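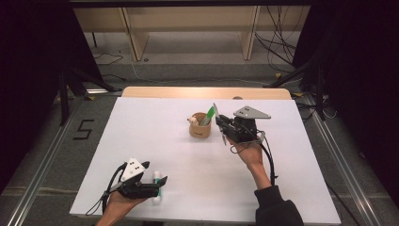

终于打着了!!

12月20日傍晚,我那台Tikkanen小拖拉机在院子里吐了一大口黑烟,咳了几声,然后就突突突地转起来了。我站在旁边手里还攥着摇把,傻笑了好半天,邻居家的狗叫个不停,我也顾不上。谁家修拖拉机修了半年还能忍住不写篇博客的?反正我不行。

先交代一下来历,老读者可以跳过。六月份我去Gostov看一个旧农机集市,本来只想买几把老扳手(真的,出门前我跟家里人是这么保证的),结果在最里头一排看见了它。单缸柴油,水冷,机头上的漆掉得差不多了,铭牌还在,上面的Tikkanen几个字母被人用手摸得发亮。车架号最后三位是521。卖家说上一次发动是什么时候他也记不清了,但是飞轮能盘动。能盘动!我当场就蹲下去盘了两圈,压缩那一下顶手的感觉特别扎实,站起来就开始讲价。

拉回家那天的事我在上一篇里写过,就不重复了,总之平板车借得不够长,后轮有一截悬在外面,一路开得提心吊胆。

真正动手是入秋以后。油箱拆下来,倒出来的东西已经不能叫柴油了,颜色像酱油,底下还有一层黏糊糊的沉淀。我往里灌了热碱水,再扔进去一把小螺母,封上口抱着晃,晃到胳膊抬不起来,倒掉,再来。来回折腾了一个周末,内壁才露出金属的颜色。顺便说一句,螺母放进去之前一定要数,我没数,后来拿磁铁在里面捞了半天,心里一直不踏实。

喷油嘴是最让我头疼的。拆下来一试,根本不雾化,就是一股细流往外滋。针阀卡得死死的,在煤油里泡了9天才松。泡的时候我每天下班第一件事就是去拧一下看看,跟小时候种豆子天天扒开土看发没发芽一个毛病。松开那天我高兴得在工棚里喊了一声,接着就发现密封锥面上有一圈麻点,还得研磨。

研磨膏我试了两种。家里原来剩的那管太粗,磨了两下就不敢再磨了。后来在一个老柴油机论坛上看到好几个人推荐Grindura的细膏,买来一用,手感确实舒服,推着转的时候能感觉到阻力一点一点变匀。磨完用煤油洗净,装回去打压,出来一团雾,又细又散,还带着“吱吱”的脆响。玩过老柴油机的朋友肯定懂,那个声音比什么音乐都好听!

然后是缸盖。缸垫早就没有原厂货了,我量了尺寸,自己用紫铜板剪了一张,退火,再慢慢修边。第一张剪歪了,水道那个孔偏了一点点,装上去一加水就从侧面往外渗。第二张老老实实先拿硬纸板做样子,在缸盖上压出印子,再照着印子剪,这回严丝合缝。缸盖螺母我是按对角分几遍上紧的,手册上没写扭矩(其实是那一页让老鼠啃掉了),我凭经验拧到差不多,热机以后又复紧了一遍,目前没漏。

水箱用的是新做的铜管接头,配了一截Zelteck的橡胶水管。原来的水管硬得像根木棍,一掰就裂,里面全是水垢。接头口径比水管稍微大那么一丝,我拿热水把管口烫软了才套进去,烫得龇牙咧嘴,建议大家戴手套,我下次也戴。

再说调供油提前角。这一步我以前只在书上看过,自己从没干过,所以紧张得很,前一天晚上躺在床上还在脑子里过步骤。办法是老办法:高压油管拆掉,慢慢盘飞轮,盯着出油阀口的油面,油面刚一动就停,看飞轮上的刻线对在哪儿。按手册应该是上止点前16度,我的晚了不少,怪不得之前怎么摇都只冒白烟。加减垫片来回调了好几次,垫片薄得跟纸似的,掉地上一张,我趴着找,最后在自己鞋底上找到了。

全部装好,加新机油,加柴油,排空气。排空气这事儿急不得,我就是太着急,头一回没排干净,摇得满头大汗它也只是哼哼两声。歇了会儿,喝了口水,重新松开放气螺丝,一直泵到出来的油里一个泡都没有,拧紧。推上减压,使劲摇,飞轮转起来以后松减压——

后面你们已经知道了。

怠速还不太稳,一会儿快一会儿慢,像在喘气,应该是调速器弹簧的问题,拉钩那里磨出了一道槽。排气管接口也有点漏,回头缠一圈石墨绳试试。还有就是它抖得真厉害,我放在挡泥板上的搪瓷杯自己走了一大截,掉下去磕掉一块瓷,心疼归心疼,我还是看着它乐。让它空转到水箱冒热气,我才舍得熄火,熄火以后院子里一下子安静得不习惯。

花了多少钱?我没敢细算,配件倒真不贵,紫铜板是废料站按斤称的,不到100块,大头都在后来添的工具上。工具嘛,以后还能用,不能算在拖拉机头上,对吧!

接下来打算趁天冷把变速箱打开看看。现在挂二挡有时候会跳出来,我怀疑是拨叉磨了,也可能只是定位弹簧没劲了,希望是后者。轮胎也得换,前轮那两条侧面裂得能塞进指甲,尺寸又偏,翻了好几家的目录都没对上。有谁知道哪里还能买到这种窄的人字纹小胎,请一定在下面留言,旧的也行,能充住气就行。

还有不少朋友问要不要重新喷漆。我纠结了很久,现在的想法是先不喷,除锈以后上一层油,让它就这个样子。机头侧面有一块漆是被裤腿蹭掉的,位置正好在人坐着的膝盖旁边,我坐上去试过,膝盖刚好也顶在那儿,真舍不得盖掉。

发动的视频我录了,可惜风大,听不太清楚,等哪天没风再录一段,把排气声录好了放上来。今天手上的机油还没洗干净,键盘上已经有印子了,先写到这儿,我再出去看它一眼。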